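### From the Te Moana kitchen table: setting out the small things

The February get-together at Te Moana ran long, as these things tend to when there's tea on and the rain won't let up, and we spent most of it talking about trays. I had meant to write up the bread swap for this month's newsletter, but so many of you have asked about the tray suppers since then that the bread will have to wait its turn (it will keep — the recipe, I mean, if not the loaves).

For anyone new, the tray suppers started at the Clellach house, where the dining room is too narrow for everyone to sit down at once. Supper goes out on boards and trays instead, and people find a windowsill or a stair or the arm of a sofa. Last year we sent out 114 of them over the whole season, and this winter we have already reached 122, with a month still to go. I'm very proud of that, and a bit tired, and I would like more of you to learn how to lay one so that the same few pairs of hands aren't doing it every time. 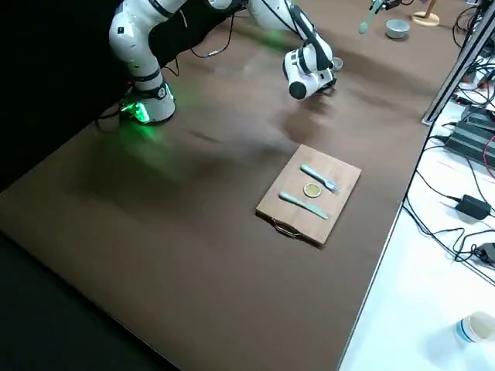 Laying a tray well is mostly a matter of deciding what goes on first and then leaving it alone. I like to start with the fork, and I put it down before any food comes near, so I can see how much room is left for everything else. A cutting board makes a lovely tray for this if it's the kind with a handle at one end, like the light-brown wooden one with the curved dark metal loop, and the pale teal fork shows up so nicely against it that I've gone off our old steel ones altogether. The cup and the bowl I keep back on the table until the last minute, and they go across once whoever is carrying the board is standing there ready to take it. Grey is a good color for both, by the way. It goes with any soup you like, even beet.

A word about the plastic cutlery, which a few of you were doubtful about. I was doubtful too! I grew up in a house where plastic forks were for the beach. But a lighter fork is a kindness when you're eating off your knees, and when one goes down the stairs it doesn't wake the baby. The Prokunwood shop on the hill road has been setting aside boards for us when they have a scuffed one, and we now own 8, all slightly different, and people have begun to have favorites. Please don't put them in the dishwasher. Wipe them, stand them on edge, and give them a little oil when they start to look thirsty.

The Ullico hall has offered us its long table for the next practice evening, so there will be room for more than one of us to lay up side by side. We start at half past six. Bring a board if you have one with a handle, and a cup and bowl you wouldn't mind seeing go up a flight of stairs in somebody else's hands. Soup is provided, and if the oven behaves there will be the bread I was supposed to be telling you about.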